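Chapter 4

# Inside the Desktop Computer

Most people who use a desktop computer never open it. The case sits under a desk or beside a monitor, and the only parts that get touched are the power button and the ports. This chapter is about everything else: what the main parts are called, where they usually sit, and how to find them in a machine you have not seen before.

By the end of the chapter you should be able to:

- name the main parts in a tower case
- lay out a case for work so that the motherboard faces up
- find the processor socket, the memory slots and the expansion slots
- read the label on a power supply

## 4.1 Getting Your Bearings

A tower stands upright in daily use, but it is worked on lying down. Shut the computer off, unplug the power cord, take off the side panel and lay the case on its side with the opening facing the ceiling. The motherboard is then flat in front of you, and small screws that get away from you land on the board where they can be found.

Start with the largest parts. The power supply is a metal box along one edge of the case. The motherboard is the wide flat board that everything else connects to. Many boards are green, though black and blue ones are common too. Once you have found these two, use the square processor socket as a landmark. The memory slots are long and narrow and run beside it. Expansion cards stand in slots of their own on another part of the board.

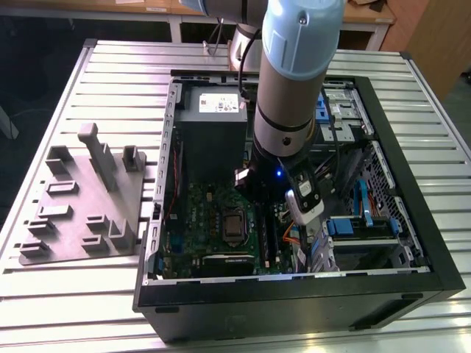
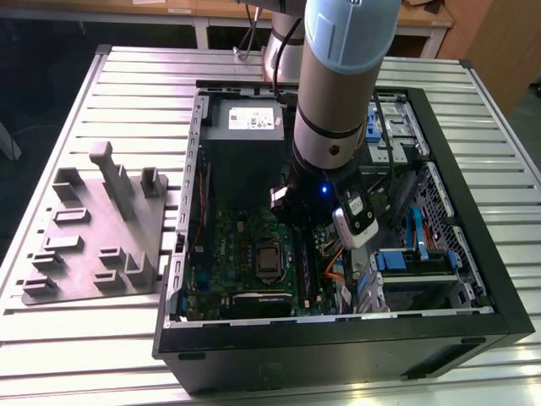 *Figures 4.1 and 4.2. An open tower on its side, with the power supply along the upper edge, the green motherboard below it and the memory slots to the right of the processor socket.*

## 4.2 The Power Supply

The power supply takes current from the wall outlet and turns it into the lower voltages the other parts need. Every unit carries a label. Copy down the total wattage and the model number before you do anything else, as you will need both if the unit has to be replaced.

Do not open the power supply itself. Its capacitors can hold a charge after the cord has been pulled.

### Case Study: The Prellby Office

Benjamín Ulloa and Leandro Cisternas looked after 43 desktop computers at the Prellby office. In October, 8 of them began shutting down in the afternoon. Ulloa suspected the memory. Cisternas copied the power supply labels into a table and saw that all 8 machines had the same low-wattage model. Keep this case in mind as you work through Section 4.3.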